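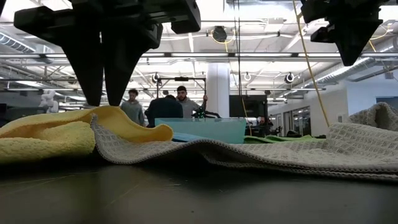
Towel cell upkeep meeting, minutes

Oct 15, 2025, Studham building, at the bench
Chair: Hanneke Postma
Also present: cell crew, one person from Filali (by phone, mostly hold music)

1. Minutes of the July meeting
Accepted. The action "tidy the cables" was carried over, as is traditional.

2. Left gripper
The pointed fingertips still snag on the waffle-weave towels and leave the microfiber alone. Filali suggested we use only microfiber. The meeting thanked Filali. New fingertips have been ordered from Drekstead. Until they arrive, tips get dressed with fine paper at the start of each shift and wiped down before the arm is enabled. Finger screws to be checked at the same time, with the torque driver and not with "feel."

3. Right gripper
Closes late after a long run. Hanneke had the bracket off and found the connector half seated. Reseated, strain relief added. Log shows 316 cycles since then without a late close. It was agreed not to say "fixed" until 600.

4. Table height
Somebody lowered the table to suit their back and didn't tell the arms. Home position is now 15 mm out, on the side where the fingers meet the towels. The faint scratches were discussed and no one claimed them. Table goes back up, both arms get re-homed, and the legs get paint marks.

5. Reset between runs
Long talk. Utari wants towels dropped in a heap by hand; the crew had been arranging them, rather nicely. Agreed: drop, don't arrange. Bin stays behind the towels. Lint to be vacuumed off the table at every reset, including by people who are just passing through.

6. Actions
Fingertips, chase Drekstead: Hanneke
Table up, re-home both arms: day crew
Paint marks on legs: whoever lowered it, in confidence
Torque driver back in the drawer: see above
Tidy the cables: carried over

7. Any other business
The 4 spare finger screws are now 3. Next meeting when the tips come in.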